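桌面上的东西该不该收

我在一家做目录和说明书的小公司干了很多年文字编辑,公司叫普里库斯(Prikus),办公室在梅武斯贝格(Mevusberg)一栋旧楼的三层。去年二月,公司发了一份通知,要求所有人下班前把桌面清空,只留显示器、键盘和电话。通知不长,两段话,末尾附了一张柜子编号表。我当时没有反对,因为柜子是新的,钥匙也发下来了。过了这么久,我觉得可以说说我的看法:这条规定应该取消,或者至少应该改成由各人自己决定。

先说规定是怎么来的。公司那时候想把固定座位改成流动座位。全公司有100个人左右登记在册,但每天到办公室的不到一半,房租又涨了。管事的恩格尔伯特·埃比舍尔(Engelbert Aebischer)算过一笔账,如果座位共用,可以退掉半层楼。账是对的,我看过。要共用座位,桌上就不能留私人物品,这一步也说得通。问题在于,半层楼后来并没有退,房东不同意拆开租,流动座位的计划搁下了,清空桌面的规定却留了下来。现在大家还是坐自己原来的位子,每天早上把东西从柜子里搬出来,每天傍晚再搬回去。

我问过为什么不撤销。埃比舍尔的回答是,既然大家已经习惯了,何必再改,而且办公室看着整洁,客户来访时印象好。这两条理由我都不太同意。

习惯这件事,要看是谁的习惯。搬东西最多的是校对组,他们桌上有字典、样张、尺子、放大镜,还有每个项目的标记清单。安德里·吉斯勒(Andri Gisler)负责药品说明书,他的样张要按顺序摊开,四种语言对着看。以前他下班时走到哪一页,第二天就从哪一页接着看。现在他得把样张叠起来,夹上纸条,锁进柜子,第二天再重新铺开。他说铺开要十几分钟,而且总会有那么几次铺错顺序。药品说明书铺错顺序不是小事。他为此加了一道复查,复查也要时间。这些时间没有记在任何账上。

至于客户的印象,我们一年接待的客户屈指可数,而且都在楼下会议室谈事情,很少上楼。少数几位上楼的,我陪过两次。一位是克莱克盖特(Clekgate)的采购,看了一圈,问的是打样机的型号。另一位问洗手间在哪里。

当然,我知道整洁派有自己的道理,我不想把他们说得太简单。伊雷娜·维乔雷克(Irena Wieczorek)是我隔壁桌,她支持清空桌面,理由和客户没有关系。她说她以前的桌子堆得看不见桌板,找一份合同要翻半天,有一次把别人的原稿和废纸一起送进了碎纸机。规定出来以后,她被迫每天整理一次,从此没有丢过东西。她还说,早上坐到一张干净的桌子前,心里是松的。我相信她。她现在的工作状态确实比以前好,这一点同组的人都看得见。

另一条理由是保密。我们手里有未上市产品的资料,夜里有清洁公司的人进来,资料摊在桌上是有风险的。这条理由最硬,我完全接受。不过它针对的是资料,针对不了一盆植物或者一个杯子。要防资料外泄,规定写成“涉密文件下班前入柜”就够了,一句话的事。把茶杯和台历也算进去,就超出了保密的范围。

很多规定都有这个毛病。起草的人心里想的是一件具体的事,落到纸上却写成了一句笼统的话,因为笼统的话好写,也好检查。“桌面清空”四个字,站在门口扫一眼就知道谁没做到。“涉密文件入柜”就要走近了看,要判断哪份涉密哪份不涉密。检查的人省了事,被检查的人多了事。我做文字编辑,对这种句子比较敏感。说明书里也有,比如“请勿将本产品放置于任何物体附近”,写的人怕的是暖气片,读的人却不知道该把东西放在哪里。

再说私人物品。我桌上原来有三样与工作无关的东西:一盆吊兰,一块从河边捡的石头,一个旧的铁皮铅笔盒。铅笔盒里没有铅笔,放的是回形针和一些旧车票。规定出来以后,石头和铅笔盒进了柜子,吊兰放不进去,我带回了家。它在家里长得比在办公室好,这我得承认,因为家里窗户朝南。但我在办公室一天坐八个小时,抬头看见的是一面灰墙。 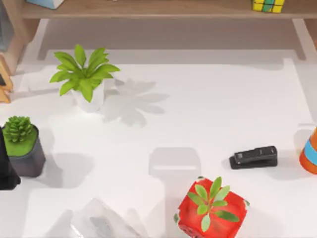 下班后桌上留几盆植物和几件小玩意,会影响工作吗?
影响很小。真正拖慢工作的是找不到文件和反复收拾,植物和小玩意只占一点地方,保洁时挪一下就行。

说到保洁,这也是反对者常提的。他们说桌上有东西,清洁工没法擦。我专门去问过。负责我们这层的是文岑茨·维斯(Vinzenz Wyss),他晚上来,我有几次加班碰到他。他说以前的做法是桌上有东西就绕开擦,每个月有一个晚上请大家提前收好,他把桌子整个擦一遍。他说这样没什么不方便。现在桌子每天都是空的,他每天都得整个擦,合同上的工时却没有变,所以他反而更赶。我把这话转给了行政,行政说会考虑。后来没有下文。

有人会说,一块石头一盆花,值得写这么长的文章吗?我的看法是,东西小,背后的事不算小。一个人在一个地方待很多年,总要有一点地方是归他安排的。办公室里归员工安排的地方本来就不多。灯的亮度是统一的,窗帘是统一的,椅子是统一采购的,连杯子放在哪个架子上都贴了标签。桌面是剩下的最后一块。把它也收走,省不下什么钱,员工却会明白一件事:这里没有一处是他的。明白了这件事的人,不会辞职,也不会吵架,只是做事的时候少操一分心。以前看见走廊的灯坏了,会顺手报修,现在会想,反正有人管。

我没有数据能证明这一点,只能说我见到的。组里以前有一株很大的龟背竹,放在两张桌子中间,是胡贝特·齐歇尔(Hubert Zürcher)退休时留下的。他在公司排了半辈子版,走的时候说植物不用还。大家轮流浇水,谁浇的就在旁边的纸上画一道。规定出来后,行政说公共区域的大型植物可以保留,但要统一由外包公司养护。外包公司每两周来一次,浇得很准时,叶子也擦得很亮。只是没有人再去看那张纸了,后来纸也撤了。有个新来的同事问我这株植物是不是租的,我说不是,讲了齐歇尔的事,他听完点点头,看样子并不觉得和自己有什么关系。我不怪他。他来的时候,那株植物已经归外包公司了。

也有人拿别的公司做例子,说库斯特(Kuster)那边实行清空桌面好几年了,没有人抱怨。我去过库斯特的办公室,情况和我们不同。他们大部分人跑外勤,一周到办公室坐半天,写完报告就走。半天的座位当然不需要放石头。那里的桌子更像图书馆的阅览桌,用完归位,人人方便。我在图书馆也会把桌面收干净,从来不觉得委屈。同一条规定,放在阅览桌上合适,放在一张坐了十年的桌子上就不合适。规定照搬之前,应该先看看坐在那里的是什么人,坐多久。

还有一点和钱有关。当初为了配合这条规定,公司买了柜子,一共50个,平均每两个人一个。柜子不高,分上下两格。我的在下格,取东西要蹲着,膝盖不好的同事对此意见很大。柜子占掉了靠窗的一整面墙,原来那里有一张长桌,午饭时可以坐人。长桌现在在地下室。我下去看过,桌面朝下扣着,上面压着几箱旧目录。如果规定取消,柜子可以撤掉一半,长桌可以搬回来,这件事几个人花一个下午就能办完,不用花钱。

那么桌子乱到什么程度应该管?我觉得应该有个界线。食物不能过夜,这没有争议。东西不能越过自己的桌边,去占别人的地方。涉密文件必须入柜,忘了的要提醒,经常忘的要处分。电线不能拖在过道上。除此以外,桌上放什么,放多少,由坐在那里的人决定。维乔雷克愿意每天清空,她照旧清空,柜子给她留着。吉斯勒要把样张摊着,可以给他配一个带锁的平板抽屉,样张整层推进去,第二天整层拉出来,顺序不会乱。这种抽屉制图室里很常见,旧货市场上也有。

我把上面这些意见写成了一页纸,交给了埃比舍尔。他看得很仔细,在抽屉那一条旁边打了勾,在其他几条旁边写了“再议”。他说,规定一旦放松,很快又会回到从前那种样子,到处是纸。他担心的是这个。我理解他的担心,从前确实有几张桌子不像话,其中一张就是维乔雷克的。可是管几张桌子,可以去找那几个人谈。维乔雷克自己也说,当年如果有人来好好跟她讲一次,她大概也会改,用不着全公司陪着她一起收拾。

我还听到一种意见,说现在文件都在电脑里了,桌上本来就不该有纸。这话在别的行业也许成立。在我们这里,屏幕上看和纸上看,查出来的错不一样。行距、断行、页边的小字,在纸上一眼就能看见,在屏幕上要放大了找。几乎每个做过校对的人都会告诉你,最后一遍要在纸上看。只要还有这最后一遍,桌上就会有纸,有尺子,有铅笔,铅笔还会滚到桌子底下去。

埃比舍尔答应在下一次部门会上把这件事列进去,排在打印机租约后面。打印机租约通常要谈很久,所以我先把意见写在这里,没来得及听的同事可以看。吉斯勒的抽屉已经在问价了。我的石头还在柜子下格,想看的人可以来找我要钥匙。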